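Clurik Backup for Container Databases

Clurik takes scheduled snapshots of databases that run in containers and copies them to storage you choose. The vendor calls it "set and forget." We sell it, and we would still check on it every week.

Setup is one config file and a service account. On our test cluster the first snapshot finished in 12 minutes. Restoring it took more than twice that, a number missing from the brochure.

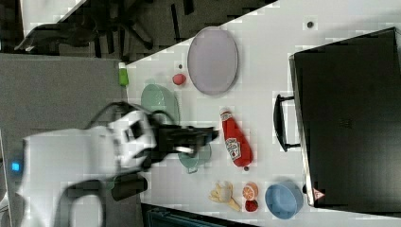 Erick Ndung'u wrote to ask whether a snapshot taken in the middle of a write can be trusted. Clurik says yes, if journaling is on. Ours was on, and the restore came up clean. Try it on your own data before you believe either of us.

Base license: 2 clusters, 8 databases
Retention: 12 months
Support: email only
Not included: restores across regions (sold separately as Clurik Veloso)
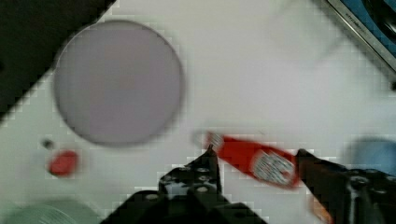 Chenxi Shen

The "zero impact" claim needs a footnote. Reads slowed down during every snapshot I ran in April, so schedule them for 2 a.m. and keep your old backup job until you have done a full restore.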